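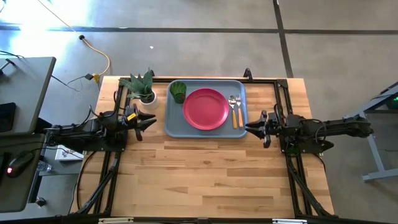
Plateau de service Keler, gris-bleu

Réf. catalogue Burkport, rayon Arts de la table
Note de la rédaction : 3 sur 5
Fiche mise à jour le 14 janvier 2024

Encore un plateau « pensé pour la vie de tous les jours ». Le fabricant n'explique pas ce que seraient les autres plateaux. Le Keler est un rectangle en plastique à coins arrondis, avec un rebord relevé. On y pose une assiette, un gobelet, une cuillère et une fourchette, et il reste un peu de place pour le pain si l'assiette n'est pas trop large.

Ce que promet la notice

Antidérapant, empilable, « silencieux ». Sur le premier point, nous restons réservés : un gobelet vide glisse dès que l'on penche un peu le plateau, et seul le rebord l'arrête. Empilable, oui, jusqu'à 10 pièces ; au-delà, la pile penche. Quant au silence, une fourchette qui tombe sur du plastique fait le bruit d'une fourchette qui tombe sur du plastique.

À l'usage

Nous l'avons gardé tout le mois de décembre, midi et soir. Le rebord retient bien une soupe renversée, à condition qu'elle soit modeste. La surface prend les rayures de couteau assez vite, surtout au centre. La sauce tomate laisse une ombre orangée qui part au deuxième lavage, parfois au troisième. Passage au lave-vaisselle autorisé, panier du haut seulement, ce qui est gênant vu la taille de l'objet.

Caractéristiques

Matière : plastique
Coloris : gris-bleu
Poignées : aucune
Vendu par : 2 ou 4
Garantie : 2 ans, hors rayures (donc hors usage)
Vaisselle et couverts non fournis

Le prix

19 euros le lot de 2. Le modèle Cozma, plus lourd et franchement laid, coûte moins cher et se raye moins. Le Trollthorpe a de vraies poignées, mais il ne rentre pas dans un placard ordinaire. Le lot de 4 Keler n'offre aucune remise à l'unité, malgré la pastille « format malin » collée sur le carton.

Livraison

Expédition sous 4 jours ouvrés. Retour possible, frais à la charge du client, emballage d'origine exigé.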